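Cloth folding task: gripper closes on the top layer and drags the whole towel

Asked in: Student Projects > Manipulation
Tags: gripper, deformable objects, data collection, club

Question

Our university club is working on the household track of the Orascombe student challenge. The task we drew is textiles: pick a crumpled cloth off a table, open it, fold it in half, leave it flat. We record demonstrations with two hand-held parallel-style grippers, one per hand, and train a policy on those recordings. The policy then runs on a pair of arms with the same fingertips.

We have 200 demonstrations so far. Thin dish towels are acceptable. Anything with pile is a problem. The fingertips close on the cloth, the outer layer compresses, and one of two things happens:

1. Both layers come up together and the cloth stays bunched.
2. The pads slide over the pile and the whole heap moves across the table without opening.

Case 2 is the more common one in replay. The recorded demonstrations look fine because the person holding the tool corrects by feel. The policy does not.

Things already tried:

– Closing harder. More cloth gets pinched, no better separation.
– Slower approach. No change that I can measure.
– Starting from the highest point of the heap. Works on cotton, fails on fleece.
– Resetting the cloth the same way every time. Success went up, then collapsed when another member did the reset.

Inference runs on a Toprak controller board and the logs show no missed commands, so I don't suspect timing. Is this a fingertip problem or a demonstration problem? We have until December and I would rather not re-record everything.

Answer 1 (accepted)

Mostly a demonstration problem, with a contribution from the table.

A plush cloth in a heap has a small number of features that the fingers can use: a hem, a corner, a loop if one is sewn on, and a visible change from outside to lining. The surface of the heap is not a feature. If your demonstrators grasp wherever is convenient and then work the cloth around in the pads until it opens, the camera sees a grasp at an arbitrary point followed by a successful opening. The policy learns the arbitrary point.

What we changed when we had the same failure:

Fix the grasp rule before recording. Ours was: nearest exposed hem first, corner if no hem is exposed, otherwise lift and drop to get a new configuration. Write it down and have every operator use it. Lift-and-drop must be in the data as its own behavior, or the policy will never attempt it.

Use both hands from the start. One hand holds the lower layer against the table, the other takes the hem. If the second gripper idles off to one side for the first seconds of each episode, the policy will copy that too, and your dragging problem is largely an absence of anything holding the cloth down.

Approach with the fingertips open wider than the fold you intend to take, then close parallel to the table. Coming in at a steep angle presses pile into pile and the layers lock.

Stop correcting by feel. If a grasp is bad, release it fully, back off, and regrasp. The correction is then visible to the camera and can be learned. Small squeezes and wiggles inside the pads cannot.

On the table: a polished top lets a heap slide with very little side force. Don't cover it if the competition table is also polished. Do record on more than one surface.

Our starting position for the two-handed version, on a plush towel-like cloth with the terry side partly exposed: 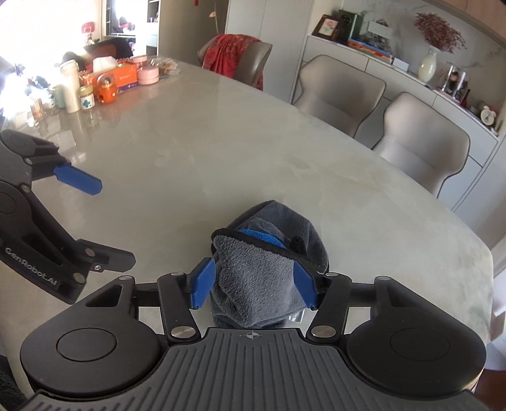

Fingertips either side of the heap, blue lining showing just above the black hem.

From there the grasp target is the hem. The loop to the right is tempting and is a reasonable second choice, but a policy trained on loops has nothing to do when the loop is underneath.

You probably don't need to discard the 200. Label them by first contact (hem, corner, loop, surface), drop the surface ones, retrain, and see what is left. We kept more than we expected.

Answer 2

Agree with the above except on fingertips. Soft pads wear and pick up lint from fleece, and a linted pad slides. We wipe ours every 11 episodes with a damp cloth and let them dry. Before that, the last third of every session was visibly worse than the first. Check whether your failures cluster late in a session before you relabel anything.

Also check that both pads close evenly. If one leads, the heap gets pushed sideways before the other makes contact.

Answer 3

Buy better pads. Fastport sells a textured set, we got ours in 2 days. Fixed it for us, though we only did socks.

Comment on Answer 3: Textured pads snagged on terry loops for our team. Fine on socks.

Comment on Answer 1 (from the asker): Relabeled on Sunday. Most of the fleece episodes were surface grasps, nearly all from the same two operators. Retraining without them now. Dragging is reduced in the first few trials, lift-and-drop still missing, so we will record that separately. Will also look at the pads. Does the hem rule hold for a cloth that lands with the hem fully underneath on both sides?

Reply: No. Lift, drop, look again. Put a limit on attempts.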